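Etulham Slimline Rain Tank, 500 gallon

Price: $1349
Color: slate or sand
Delivery: 7 business days to most addresses
Warranty: see the card that comes taped inside the lid

I've been selling rain tanks out of my shop in Rosulia for long enough to have opinions, and the Etulham Slimline is the one I put beside my own garage. It's tall and narrow, so it fits down the side of a house where a round tank would block the path. Mine sits between the downspout and the gas meter, and I can still get the wheelbarrow past (just).

The tank holds 500 gallons when it's full to the overflow. In a good June storm mine fills faster than you'd think, and then it runs my tomatoes and two young pear trees through the dry weeks. I don't hook it to the house and I don't drink from it. Please don't drink from it either!

You get the tank, a screened lid, a brass spigot near the bottom, an overflow fitting at the top and a plug for the spare outlet. The downspout diverter is sold separately. I like the Illura diverter because I can take it apart without tools and shake the leaves out, but any diverter that matches your downspout will do.

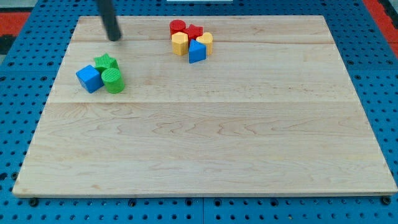

Now, the base. A full tank this size weighs more than 4,000 pounds, and bare soil will settle under one corner sooner or later. Pour a slab if you can. Packed gravel with pavers on top works too, as long as it's dead level both ways - check it with a long level, walk off and have a coffee, then check it again. Raise the base a foot if you plan to water by gravity. You'll be glad of the extra push at the far end of the hose. And strap the tank to the wall with the 2 brackets in the box, into studs or masonry and never just the siding.

Parvathi Fernandes asked me by email if she could join a pair of these together, and yes, you can. Use the spare outlets at the bottom, put a shutoff valve between them, and set both bases at the same height. We carry the Esfahani linking hose for that job. It's stiff when it's cold, so leave it in the sun for a bit before you wrestle with it.

For winter, if you get hard freezes, drain the tank, leave the spigot open and turn the diverter so the rain goes back down the spout. I do mine the same weekend I put the hoses away. In spring I rinse the lid screen and scoop out whatever grit came off the roof.

Local pickup is free, but bring a truck or a flat trailer and a friend. The empty tank isn't that heavy - it's just awkward, and it catches the wind like a sail.

Page updated 31 July 2025. Sand is back in stock.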